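Pledurow Neighbors > Home & Storage > Tablecloths and linens

Getting fold creases out of a printed tablecloth

Tươi Lương
My gray tablecloth with the dark line pattern lives folded in the cabinet and comes out with creases through the middle. I don't own an iron. The table also holds a white appliance and small stuff like a green case, so I don't want to clear it every time. Is there a way to store the cloth flat?
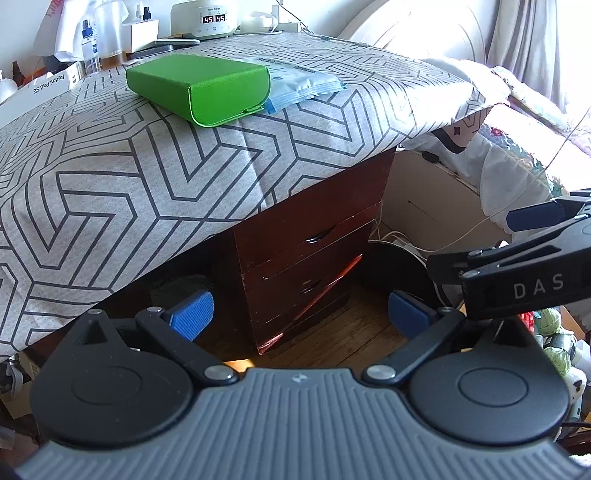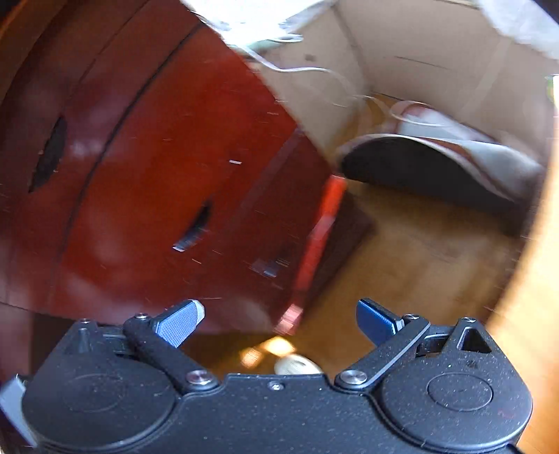 The cabinet is deep but I have no free rail in it. I can spare one shelf.

Riaan Molefe
Roll it. Get a cardboard tube, fold the cloth once lengthwise and roll it with the print facing out. For the creases you have now, mist them with water, pull the cloth tight by hand and leave it for 2 hours. Check the care label first if it's coated.

Dulter
just put it on the table and wait. mine went flat in 6 days

Skindeck
Same as Riaan, but tissue paper inside the roll helps.

Contact | © 2020 Pledurow Neighbors | Back to top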